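Favis Outdoor Collection Kit
Simulated sidewalk driving for robot learning

Favis Outdoor is a package for recording driving examples in simulated city spaces and turning them into training sets for a navigation policy. An operator drives, the kit logs, and the review tool cuts the log into episodes. It runs with the Turby base model out of the box and accepts other wheeled bases through a description file.

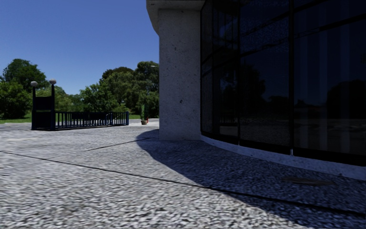
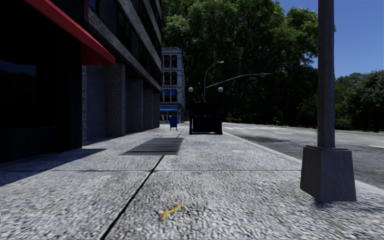
Paavo Kemppainen wrote to us in April that his group spent longer agreeing on what a good drive was than recording any, and that he would like the page to say so near the top. Fair enough. Write your driving rules before the first session. The kit ships with a one-page template for this, and you can change it as you like.

What is in the package
Nollix recorder, with operator screen
Review and cutting tool
City map set, 7 maps
Turby base model and sensor files
Gamepad profile
Export scripts

How recording works
The operator picks a map, a start point and a goal. The goal is given as a point on the map or as a short written instruction. Recording starts with the first stick movement and stops when the operator presses the end button. Each episode holds the forward camera, wheel commands, position, goal and contact events, all on one clock.

An episode is marked as reached, missed or aborted. Aborted drives are kept by default. Delete them in the review tool if your method has no use for them, but note that the contact events in them are often wanted later.

Corrections
In correction mode the policy drives and the operator watches. Moving either stick takes over at once, and letting go for two seconds hands control back. Both parts are stored in the same episode with a flag for who was driving. We suggest short corrections. A long takeover ends up as an ordinary demonstration, and the tool will offer to split it off.

Surfaces and light
Paving, joints, grates, curbs and grass edges are separate surface classes and can be given their own friction values. Sun height and direction are set per session. Record each route under more than one sun setting if the policy is going to see hard shadows. Changing the sun in replay is supported, and the camera stream is rendered again from the logged positions.

Episode limits
A single episode can run to 4,000 steps. The recorder warns at 800 steps before the limit and closes the file cleanly when it gets there. Longer routes should be divided at a fixed point such as a curb ramp or a corner.

Export
Episodes export as one folder each, with images, a command table and a text header. Train and test splits are made by route, so drives over the same route stay on the same side. Splitting by episode is possible with a switch in the export script.

Known limits
No moving pedestrians in this version.
Wet surfaces change friction only, and the rendering stays dry.
Maps made with the older Ritchie editor must be converted first. The converter drops custom surface names.

Ordering
Part number 830. One license covers one recording station and any number of review stations. Questions about site licenses go to Solveig Hägglund, and map requests to Ville Salminen.

Page updated 1/18/20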